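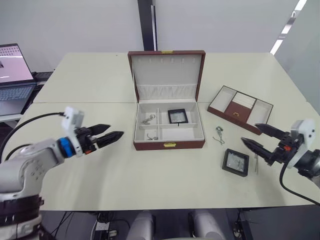
Two-arm bench package from Prestutstead, reviewed after 14 shifts at our Jatville shop. We repack jewelry boxes, and Kanchan Rawat wanted a number before signing.

The arms are fine. Budget for the extras - spare finger pads, cables, a second table.
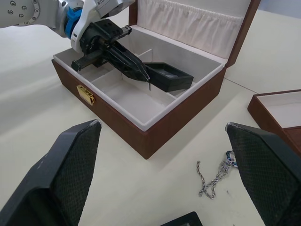
Wrist view over the open box, chain on the tabletop.

Small chains are the hard part, so plan on 10 hours of setup per box style. The Sisodia quote said

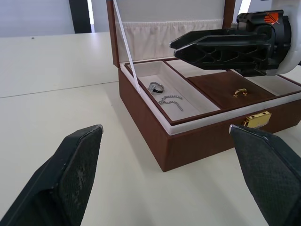

four, and we paid for the difference. Training seats are extra too.

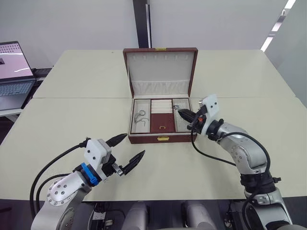
Geltomwood Buyer, Issue 45, p. 67

I'd buy it again, with the service plan priced in from the start.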